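The Little Mule That Walks the Hills of Brarkden

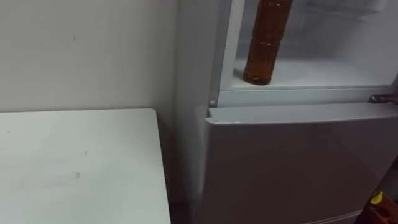
A white table next to the refrigerator.

If you drive the back road into Brarkden on a Tuesday, you may well meet Lema coming the other way, and I'd suggest pulling over. Lema is a four-legged walking machine built by Trometti, a small firm over in Gresisham, and she carries feed and fence posts up slopes that would stop any truck I've ever owned. She took 4 years to build and can go 20 miles on a charge – farther than I've walked in one go since I was a girl, and with a good deal less complaining!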